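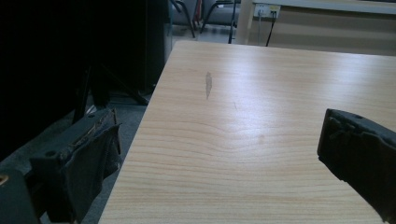
Rota gaps and the new contract, Losthorpe

bleep_holder
Has anyone at Losthorpe seen the revised resident rota? It went up in May. Night cover on the medical wards drops from three residents to two, and the weekend day shift runs 10 hours with no named backup. The email from Arkon, who run the scheduling, calls it "cost neutral."

verbridge_reg
Same template as Verbridge. We got it last year. Exception reports went up, then fell when people stopped filing them. The hospital read the fall as improvement.
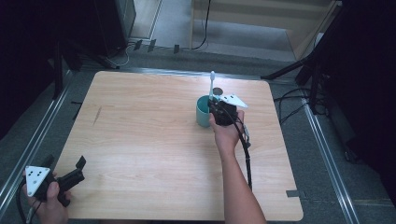 Our office paid out on 400 reports and closed the rest as duplicates. Keep your own copies with start and finish times.

ward9
I don't agree that the template is the problem. Two residents is workable if the admissions unit holds patients until 8 a.m. Ours does. The problem is vacancies.

verbridge_reg
Vacancies are built into it. The template assumes every post is filled. Read the staffing appendix.

ward9
I have read it. It allows locum cover up to 2000 hours per year.

bleep_holder
2000 hours across the whole site, including surgery. Medicine alone used 3000 last year.

ward9
Fair, I took that as per department. It still doesn't make the rota noncompliant. Rest periods are met on paper.

old_union_rep
Compliance is judged on hours worked. Ask for a monitoring round in writing and copy the department lead. Namboodiri has a spreadsheet that flags short rest periods automatically. 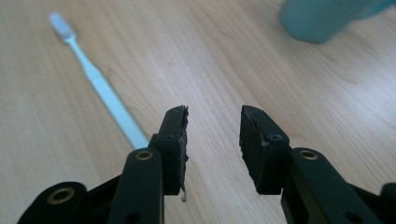

Gripper fingers over a wooden tabletop

bleep_holder
Request sent this morning. Will post the reply when I get one.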